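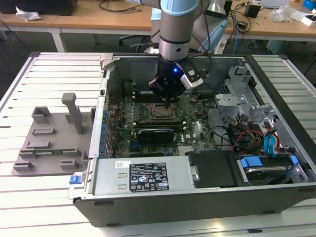 Rocío Gallardo wrote to ask how the school exchange is going and whether we're still pairing up classes by age or by level of English.

By level, as of January. It took two tries to get there, so I'll put it all in one thread for the other assistants who have been asking.

For anyone new: I'm a language assistant at Garrido, a public primary school. I work with 4th, 5th and 6th grade, 14 hours a week. The exchange is letters and short recordings with a school in Drinano.

We started in the fall with pairs by age. 5th grade wrote to 5th grade. Their 5th graders have had English every day since preschool. Ours get three lessons a week. Our kids got letters they couldn't read and sent back four lines copied off the board.

Some of them liked it anyway. Most stopped asking when the next letter was coming. One boy asked if he could write to somebody younger, and that's where the change came from.

So now our 6th grade writes to their 4th grade, and our 5th grade writes to their 3rd. Our 4th grade does recordings only. They say their name, their age, one thing they like and one question.

The question is the part that matters. If a letter has no question in it, the reply is a list of facts about a different child. I make them underline the question before they hand the letter in.

Good questions so far: What time do you eat dinner? Do you have to wear a uniform? Who do you sit next to? Is your teacher nice? (I let that one go through.)

Bad questions: anything with "favorite" in it. They all know how to ask it and they all know how to answer it. Favorite is banned until spring.

Spelling. I don't correct everything. If the other child will understand it, it stays. Domingo Pereyra, the 5th grade teacher, wanted clean copies at first, and we settled on one draft, one fix, then send. A clean copy on top of that eats a whole lesson.

We use Tarkier for the recordings. It's free for schools and the limit is 200 seconds per child, far more than any of mine need. The families have to sign a form first. Send the form home early. Ours came back over three weeks and I had to chase the last few at pickup.

The letters go in one big envelope. Paper is slower but they like getting it. They keep them in their desks and bring them out at recess. The voice messages get played once.

Somebody asked how many words they write. I kept a count for 6th grade because they wanted to know too. The first batch came to 788 words for the whole class. I haven't added up the second one yet, but the letters are longer.

Things I'd do differently: agree on the dates with the other school before you tell the kids anything. They had a break the week ours were waiting for mail, and I spent every morning saying "not yet."

Also have a plan for the child whose partner moves away or is out sick. We had 2 of those. The other teacher and I now answer those letters ourselves, signed with our own names.

Next up is a swap of local stories. Ours picked the one about Flullesura, which every kid in this town can tell in Spanish and none of them could tell in English on the first try. We're doing it as a comic with six boxes and one sentence per box.

Rocío, I can send you the question list and the family form in both languages. Message me which grades you have. The form is set up for this school, so change the heading before you print it.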